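Chapter 9

Showing, Not Telling: Teaching a Robot by Hand

Try writing down how to put a cup on a saucer. Go on, take a sheet of paper and do it properly, for a reader who has never held a cup. How far apart should the fingers be before they close? When do they stop squeezing? If the cup leans as it comes down, which way do you move your wrist, and how soon? Most people who try this in my classes fill half a page, cross it out and then reach for a real cup, because their hand knows things their pen doesn't.

That reach for the cup is the subject of this chapter. For a long time the usual way to make a robot do something was to write the instructions out, one position after another, and for welding car doors it worked very well. It works badly for crockery. The alternative is to do the job yourself, record how you did it, and let the machine learn from the recording. We call each recording a demonstration, and I still find it a slightly thrilling idea that you can pass a skill to a machine by simply being good at it in front of a camera!

There are three main ways to give a demonstration, and you will meet all of them in the next few sections.

The oldest is to take hold of the robot's arm and move it. The motors go slack, you guide the arm along, and the joints remember where they have been. It feels lovely for the first few minutes. Then you notice that the arm is heavy, that your own body keeps getting in the way of the cameras, and that you need both hands to steer one gripper.

The second is remote control. You stand or sit apart from the robot and drive it with a joystick, a pair of handles or a small copy of the arm, and the big arm follows. Everything recorded is something the robot can really do, which is a great comfort later on. What you lose is touch. Beginners on the Kandeo rig that we use for the exercises take 35 seconds over a move that their own hands would finish in 2, and they tend to hold their breath while doing it.

The third leaves the robot out altogether. You carry a gripper in your hand, with a camera fixed above its fingers, and do the task with that. The camera sees what a robot's wrist camera would see, the fingers open and close as a robot's would, and you can take the whole kit to any kitchen table you like. We shall spend most of the chapter here – it is quick, it is cheap, and it will teach you a good deal about your own wrists.

The worked project is called Travuvero. It began one September as a student exercise in laying a tea table and grew into a set of 300 demonstrations, all given by hand. Luminița Filip ran it, and her notes appear in the margins of the original report in green ink. My favourite reads: "You are all too fast. The cup is not late for anything."

She had a point. People who are comfortable with a task do it in sweeping movements. They turn the wrist and shift the arm together, and the camera, being bolted to the tool, turns too. 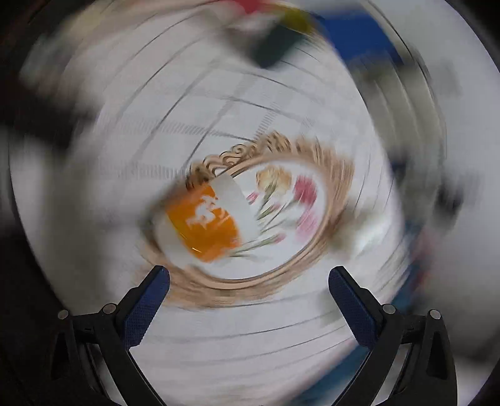

When the tool spins quickly, everything it sees is dragged into arcs, and the learning program has to work out from those streaks where the rim of a cup might be. A few blurred moments in a recording do little harm. A recording made up mostly of them teaches the robot very little, however graceful the person's hand was at the time.

So should we tell people to move like treacle? Luminița tried that as well, and the results were odd. Her helpers became so careful that they stopped and started, and the pauses got learned along with everything else. The better advice, which we return to in Section 9.2, is to travel at an easy pace, slow down near the thing you want to touch, and finish turning before you close the fingers.

Keep the failures, too, at least for now. A cup that tips, a grip that slips, a second go at the handle – these are where a learner sees how to get out of trouble. Sort them into their own folder and label them plainly.

Before you read on, find a pair of kitchen tongs and an unbreakable cup. Move the cup from one side of the table to the other, first quickly, then at the pace you would use if it were full. Watch your wrist and write down when it turns. You will want those notes for Section 9.1.

Reader comments

Hamann: Did the tongs thing with my daughter and we were at it till bedtime. She is far steadier than me. Is there a list of tools for 9.2 anywhere?

grenden: The tools are at the back of the book, after the glossary. Took me ages to find it.

Hamann: Found it, thank you!

tea_and_torque: I learnt on a remote rig and the bit about holding your breath is so true. Posted 30th November, still doing it.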